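Sesto Opens Sign-Ups for Free Bedroom Reset Evenings, With Namham Families First in Line

Sesto, the neighborhood home-help service known to many local families for its laundry days and its much-borrowed stack of folding boards, is pleased to announce that sign-ups are now open for Bedroom Reset, a free evening program for households that would like a calmer place to sleep and a little company while they get there.

The program begins in July in Namham and will run every Tuesday evening at the Sesto rooms on the ground floor of the old Živković building, with home visits to follow for families who ask for one. There is room for 1000 households in the first season, and thanks to a gift of bedding from the linen maker Gumero, every one of them will go home with a fitted sheet and a pillowcase in the size they need.

Bedroom Reset grew out of something our staff kept hearing at the laundry days, usually over the warm end of a dryer. Parents would tell us that the kitchen got cleaned because people had to eat in it, and the front room got cleaned because company might come, but the bedrooms were where everything else ended up. Clothes that were too clean to wash and too worn to put away, school papers, the spare blanket, the other spare blanket. By bedtime it all had to be moved off the bed before anybody could get into it, and by morning it had all moved back.

"We heard it so many times that we started writing it down, and after a while the notebook was full," said Despina Ververidis, program director at Sesto. "People were a bit shy about it, and I always told them that my own bed has had a suitcase on it since Easter. We wanted to make something friendly, where you learn a handful of habits, you practice them on a real bed, and you have a cup of tea and go home."

Each family attends two evenings. The first is all about the bed itself: stripping it, airing it, putting on a fitted sheet without losing the last corner, and clearing whatever has gathered on top. The second moves on to clothing, with a gentle method for sorting what is on the bed into what gets worn tomorrow, what gets washed and what goes back in the drawer. Children are very welcome, and those who come will find that the practice beds are made up with them in mind.

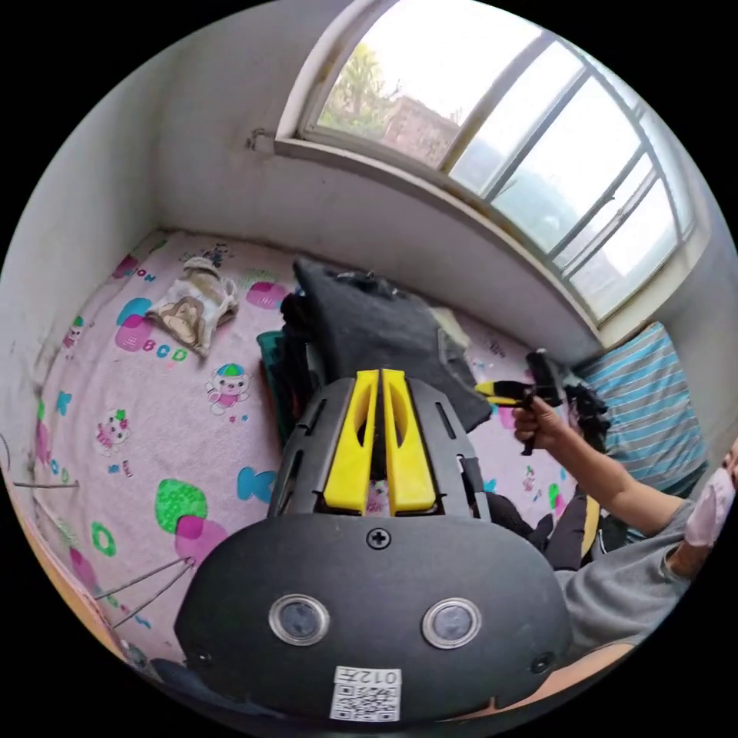 A light pink sheet with colorful cartoon motifs and printed letters, on a bed against the wall.

The children's bedding has turned out to be a favorite with grown-ups as well. Gonçalo Teixeira, who leads the evening sessions, likes to use a patterned sheet when he teaches because it gives everyone something to steer by.

"If the sheet has letters on it, I can say, please clear everything off the B, and a four-year-old will do it faster than I can," said Teixeira. "Then we do the C, and so on down the bed. With a plain white sheet you say, please tidy the bed, and people look at you as if you had asked them to tidy the ocean. I have taught this to my mother the same way, and she is 81 and has opinions about fitted sheets."

Gumero has set aside 4000 pieces of bedding for Sesto programs over the coming year, in cotton and in a brushed finish for the colder months. Families will be able to choose from plain colors, stripes and several children's prints while stocks last, and the sheets can be collected on the second evening.

"Bedding is what we know, and we were delighted to be asked," said Gergely Jakab, community manager at Gumero. "I came along to a trial session meaning to stay for ten minutes and say hello, and I ended up folding pillowcases until closing time. I was corrected on my technique twice, very kindly."

Home visits will be arranged by Adesuwa Nwankwo, who joined Sesto this spring after many years in hospital housekeeping. Visits last up to two hours and cover one bedroom. Families do not need to buy anything or clean up beforehand - in fact, Nwankwo would much prefer that they didn't.

Evening sessions start at 6:30 p.m. and finish by 8. Tea, juice and sandwiches are provided, and the rooms are step-free from the street. Households in Namham may sign up now at the Sesto front desk or by telephone during opening hours, and remaining places will be offered to neighboring districts two weeks later.

About Sesto
Sesto helps families with the everyday work of keeping a home, through laundry days, lending shelves and practical evening classes. All of its programs are free to attend.

Press contact
Szabolcs Kelemen, Communications, Sesto, Živković Building, Namham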